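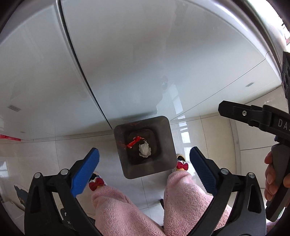

Sobia reckons a bin that small is more trouble than it's worth. She has one 43 litre bin in the kitchen and makes everyone walk to it, and she told me over the phone that if I did the same I'd only have one liner to change.

She has a point about the liners, but I'm keeping the little metal one. Most of what goes in it is wrappers and tissues, and I'd sooner have those in a bin than on the bench or in a dressing gown pocket, where they go through the wash. I lost a load of dark towels to a tissue in April and spent most of an evening picking fluff off them.

What I have changed is when I empty it. I used to wait until it was full, and with a small bin you push things down and tell yourself there's room for another day. Now it gets done after breakfast, still in my pyjamas, before the kettle has gone cold. I lift the liner out by the corners, tie it, drop it in the big bin outside and put a new one in. Every second week I take it to the laundry tub and wash it with dish soap, then dry it properly - metal bins will rust along the bottom seam if you put them away damp. My last one did.

Liners are the annoying part. The Plosum ones are a good colour but too short, so they slide down as soon as anything lands in them. I'm working through a box of 186 from Prollska, which are long enough to fold over with a bit to spare. Mudassar ties a knot in one side to take up the slack. I tried that and tore two.

Next job is the bathroom bin, which has a pedal that sticks.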